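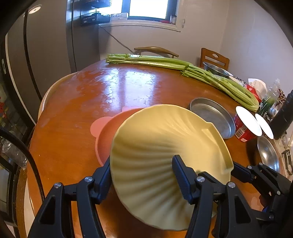

Figure 4.1 A shell-shaped dish held at the rim by a two-fingered hand-held gripper, with a second gripper to the right.

Chapter 4
Planning and Budgeting for Gripping Equipment

Learning outcomes

After studying this chapter, the reader should be able to:
prepare a written statement of need before approaching a supplier;
separate the purchase price of a gripper from the cost of keeping it in use;
draw up an object list and use it to compare competing offers;
set out a phased budget for a small handling project.

4.1 Introduction

Chapter 3 dealt with the choice of a site and with the preparation of floor space, power and lighting. The present chapter turns to the equipment that touches the goods. In most handling projects the gripper is a small item on the order form. It is also the item most often bought twice. A buyer who has taken great care over the arm, the stand and the control unit may accept whatever fingers the supplier offers with them, and may find within weeks that the fingers do not suit half of what must be lifted.

The difficulty is greatest where the objects are of mixed shape. A carton has flat sides and a known weight. Household goods offer no such comfort. The dish in Figure 4.1 has a ridged underside and a rim with a small notched edge, and the table behind it holds a plastic plate, metal bowls, a can and a bundle of celery. Each of these asks something different of a pair of fingers. A budget that treats them as a single class of object will be wrong from the first line.

Hand-held grippers have made early planning easier. A person carries the tool through the task, and the fingers can be tried against real objects before any arm has been ordered. The planner should treat such tools as equipment in their own right, with their own line in the budget, their own spare parts and their own place in the store. Where a task calls for two hands, the tools must be bought as a pair, and the cost of the second should not be left to a later year.

4.2 The statement of need

Every purchase should begin with a statement of need. The statement need not be long. Two pages are enough for most projects. It should name the tasks to be done, the place where they will be done, the persons responsible, and the date by which the equipment must be in service. It should not name a product. Once a product has been named, the rest of the document tends to be written around it, and other offers are not fairly read.

The most useful part of the statement is the object list. This is a plain table of everything the equipment will be expected to hold. For each object the planner records the material, the widest and narrowest points, the weight, the surface, and the cost of replacing the object if it is dropped. Ceramic ware and glass should be marked as breakable. Fresh produce should be marked as variable, for one bundle is seldom the same size as the next.

Case study: the Sendcombe training kitchen

The Sendcombe training kitchen planned a handling project built on the everyday work of a domestic kitchen. Its first object list ran to 52 entries. The planners asked two suppliers, Paracha and Garnus, to quote against the whole list and to mark any object that their standard fingers could not be expected to hold.

Paracha quoted £660 for each hand-held gripper, with one set of finger pads included. Garnus quoted a lower price but supplied no pads, and charged £80 for each set. Sendcombe had estimated that it would use 10 sets of pads in the first year. When the pads were added to both offers, the order of the two was reversed. Paracha had also marked the thin-rimmed plates on the list as doubtful, and offered a narrower pad for them at the same price as the standard one. Sendcombe bought from Paracha and entered the pads as a yearly cost.

The reader should note that neither supplier had concealed anything. Both had answered the question put to them. The comparison could be made only when the buyer had worked out its own rate of use.

4.3 Purchase price and running cost

The purchase price is paid once. Running costs are paid for as long as the equipment remains in service, and they are commonly met from a different budget held by a different department. For this reason they are easily left out of the first proposal. The following should be considered in every case:

finger pads and other parts that wear
screws, links and joints
batteries and cables
cleaning materials, especially where food is handled
replacement of damaged objects
staff time for checking and adjustment

Staff time deserves particular attention. At Evisbridge, where a similar project was begun in April, no hours had been set aside for checking the grippers at the start of each session. The work was done all the same, by staff whose time had been promised to other duties, and the project fell behind its plan. The revised budget gave the checks a line of their own.

4.4 Buying in phases

It is seldom wise to place the full order at once. A phased plan allows the buyer to learn from a small number of units before committing the greater part of the money. In the first phase, the planner buys enough to carry out one task from beginning to end, in the room where it will be done and with the objects named on the list. In the second phase, the object list is corrected and the rate of wear is measured. Only then should the main order be placed.

Suppliers may offer a discount for a single large order. The planner should set this against the cost of owning unsuitable equipment, and should ask whether the discounted price can be held open until the second phase is complete. Such a request should be made in writing, and the reply kept with the order papers.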